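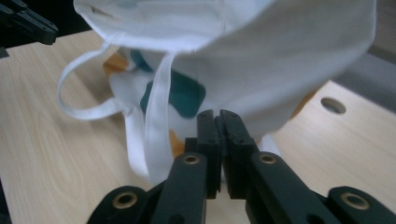 August 31, 2020

I want to write down how our robot club is going, because in November we have the competition in Maner and I know I will forget everything until then.

Our project is called Grimura. The task we chose is cloth: the robot must take a bag by its straps and put it on a hook. When I told this at home they said it sounds easy. I also thought so. But a cloth bag has a different shape every time you put it down, and the straps go where they want. With the wooden blocks from last year we could write one program and repeat it. Now we can't do this.

So we collect demonstrations. One person opens and closes the grippers by hand, many times, and the program learns from these recordings. At this moment we have 1,443 of them, and 801 are good enough to keep. The others we deleted, mostly from the first weeks, when we moved too fast.

My own part is the fingers. I have changed the tips two times already. If they are too smooth, the strap slides out. If they are too rough, they pull the threads and the cloth catches on them. The third version is printing now in the workshop on Bolger Street.

The rules from Kultum came also. Each team gets 20 tries, with a bag that we have not seen before. I am a little afraid of this part. Next week we will practice with bags from our families, so if you are in the club, please bring one.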